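## 3. Mounting and comparing grippers

This part is my favorite, because a gripper you had written off on paper can win you over in an afternoon! Set out a spread of toy food and dishes, keep the same arm for every round, and change one thing at a time.

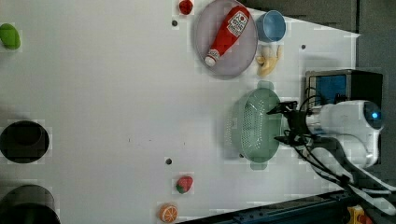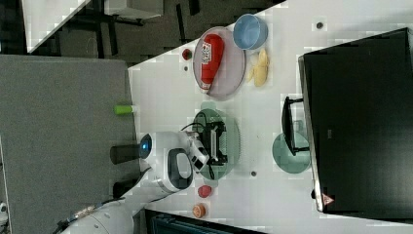
Overview cameras, both looking down on the table.

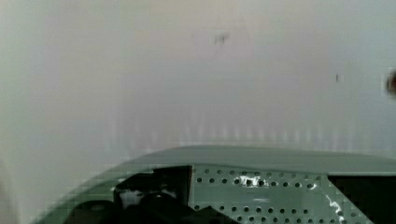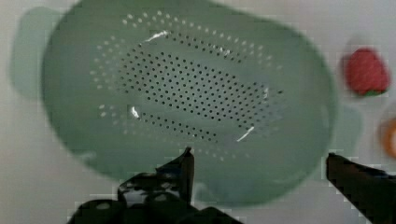
*Page last changed: October 29, 2018, by Aurelio Lorente*

### 3.1 Before you start

You need the arm already homed (section 2), the Bremell adapter ring, a 3 mm hex key, and one of the two grippers we cover: the Darside or the Groen. Both work with the Wiluvov controller, so you won't have to rewire anything between rounds.

**CAUTION:** Press the stop button and cut gripper power before you touch the wrist. The fingers can close when power comes back.

### 3.2 Fit the gripper

1. Move the arm to the service pose.
2. Seat the adapter ring on the wrist and line up the notch.
3. Hold the gripper against the ring and start all the screws by hand. Tighten them in a cross pattern.
4. Plug in the gripper cable, then the wrist camera cable.
5. Turn the wrist slowly through its full range by hand and watch the cables. They should loop freely and never pull tight.

**Note:** Leave more slack than you think you need. A cable that is fine over the middle of the table can snag on a long reach.

### 3.3 Check the cameras

1. Open the live view and bring up all the feeds.
2. Lower the gripper over something with a clear outline. I love the colander for this (fourth picture), with the fingertips in view and all those little holes to focus on.
3. Adjust the exposure until the holes are easy to pick out. Small glare spots on shiny plastic are fine.
4. Raise the arm and look again. If the wrist view is mostly a pale blur, don't change the focus yet. Lower the arm over an object first.

### 3.4 Run the comparison

1. Load the grip test. It runs 39 picks per gripper.
2. Start with the strawberry, then try the banana, then the bottle. Round, floppy-looking and heavy shapes bring out very different habits in a set of fingers.
3. Try the colander last, once by the rim and once by a handle.
4. Save the log, swap grippers, and repeat from 3.2.

**CAUTION:** Keep the speed setting at 14 or lower for plates. A fast approach can drive the fingertips into the table.

**Note:** Score a pick only if the item stays put through the whole lift. Write down near misses too, they're great fun to go through later!

### 3.5 Care

Wipe the finger pads after each run with a dry cloth. Check the pads for wear every 2,000 cycles. The pads we fitted in July are still going strong, and the Groen set comes off without tools.

If the fingers stop short of closing, go to section 5, "Finger travel."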